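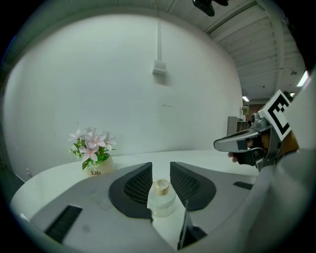 Does the Toltar 8 power supply need the extra four-pin plug connected if the board only has one CPU socket?

Leave it unconnected. The eight-pin plug carries everything a single-socket board asks for, and the spare four-pin can be tied back behind the tray.

I'm answering at the top for people who only read the first lines. The rest is for the original poster, quoted below, who had a few other things going on.

> Sunday, November 20, 2022
> To: Flinbridge PC builders list
>
> I bought a used Toltar 8 and a Nunder case from the same seller. The supply
> came with a bag of cables but two of them look different from the others.
> The connectors are the same shape at the supply end. Can I mix them? Also the
> machine turns off after 30 minutes of gaming and I have to wait before it
> will start again. At the desktop it stays on all day. I have one graphics
> card and 4 hard drives. Do I need a bigger supply?

On the cables: please don't mix them. Modular cables that fit the same hole at the supply end can still be wired differently, and the usual result is a dead drive. If you have a multimeter, check each pin on the two odd cables against one you trust, with the supply out of the machine. If you don't have one, put those two cables in a drawer and buy replacements listed for your exact model.

On the shutdowns: I would look at heat before size. The Nunder case has a solid floor under the supply in the older version – mine does – and if the supply is mounted fan down it gets almost no air. Turn it over so the fan faces up into the case and run the same game again. While you are in there, clean the dust filter. I did mine in May and it was completely gray.

If it still shuts off, unplug the hard drives you don't need to start Windows and try again. That takes some load off the supply, though four drives don't draw much next to a graphics card. Tell us which card you have and I can say more. Also check that it is fed by two separate cables, and that you aren't using both plugs on one cable.

I have an Oláh 6 tester you can borrow if you are near Flinbridge. It only shows whether the voltages are right with no load, so a pass doesn't prove much. A fail would settle it.

Please reply to the list and trim the quotes.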